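Posted 28 June 2024 by the Pokwood bench
Filed under: Workshop, Robots, Simulation

The two-armed build in the Wimton workshop still has no working base, so I've kept going in the simulator. The model has been called Shirazi since February. Both arms are on it now, and the test space is a corridor with doors, which is the job I want it to do first.

I moved the body camera and left the roll value from the old mount in the config. The fix is one sign in the mount file. I'll re-export it before the next run.

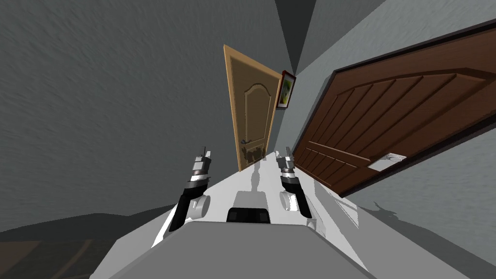 Wrist view

The wrist camera has its own mount file and its own offsets. I wanted both fingertips in view with the gripper open, plus enough background to line up an approach. The housing takes up more of the picture than I'd planned, but the tips are clear of it.

Lighting is the next problem. One finger's inner face renders pale and the other much darker, so a single brightness threshold won't find both edges. I'll try matching on shape, and drop the physics step count from 4000 to 800 while I'm tuning, as contact accuracy doesn't matter for this part. 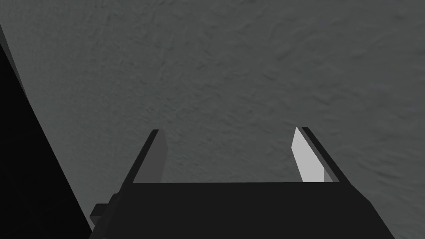 Wrist camera, gripper open, nothing between the fingers.

Still to do: correct the roll, rename the joints to match the Pruvcombe motor drivers, and work out why the log stops at line 626 on every second run.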